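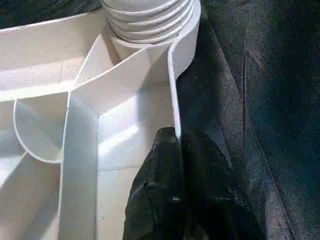
About > Our School > Who We Are

Posted in July by Hendrik Lambrechts

Titbridge Evening School started with a sewing class. There were 13 people around two tables in the back of the old Rindeck shoe shop, one good pair of shears between them, and a teacher who had promised to run it for six weeks. She stayed eleven years! By then we also had bread baking, bookkeeping, beginner Spanish, bike repair and a choir that met in the stockroom and could be heard from the bus stop.

We are still a small school, and we still teach grown-ups in the evening, after work and after supper. These days we have the whole building, upstairs and down, and some 200 people come through the door in a normal term. A lot of them take one class and then another one. A few have been coming so long that they now teach here.

What we teach

The list changes every term, and half of it comes from people asking. Somebody wanted to read her grandmother's letters, so we found a teacher for old German handwriting, and that class has run ever since. The regular ones are sewing and mending, baking, drawing, home repairs, Spanish and Portuguese, personal bookkeeping, and writing for people who say they can't write. Home repairs fills up first. It covers dripping faucets, sticking doors, patching drywall and how to read your own fuse box, and people come back in week two thrilled because they fixed something (or found out exactly why they should call somebody).

Drawing is my own class, so I'm allowed to be partial. We draw onions, shoes, hands, the view down to the Serndale road. You don't need to be any good at it when you come in, and I really mean that. I couldn't draw a chair until I was 51, and I had been sitting on them all that time.

How classes work

A term is ten weeks. Classes start at 6:45 and finish at 8:45 with a tea break in the middle, and the tea break matters more than you'd think – it's where the bakers feed everyone else. Most groups are kept small enough that the teacher can get around to each person every week. The choir is the exception and will take anyone who turns up.

There are no grades. We don't hand out certificates except for bookkeeping, where people have asked for them to show an employer. If you miss a week, come the next week. If a class turns out to be wrong for you, tell the front desk by week 3 and we'll move you to something else or give your money back.

Materials are included in sewing, baking and home repairs. For drawing, bring a soft pencil and any paper you like. The language classes use one book, and the desk has used copies to borrow.

Our teachers

Our teachers have all done the thing they teach for a living or for a very long time. The baking teacher ran the ovens at Ó Ceallaigh for years and still wakes up at four. Our Portuguese teacher drives a school bus. The woman who teaches mending learned it on boat sails and moved on to pants later, so her patches tend to outlast the pants.

If there's something you know well and you'd enjoy showing it to a room of curious people, please come and talk to us. We sit in on one of your trial evenings, we help you plan out the ten weeks, and we pay for your time from the first class.

Finding us

We're on the corner across from the Titbridge post office, with the green door. The ramp is on the side street and leads to the ground floor rooms; baking and home repairs are both down there. Drawing is upstairs for the light, but if stairs are a problem let the desk know before term and we'll swap rooms. Parking is free behind the building after six.

The desk is open from 5:30 on class evenings. Come early and look in on a class if you like. The doors are usually propped open anyway, except for the choir's.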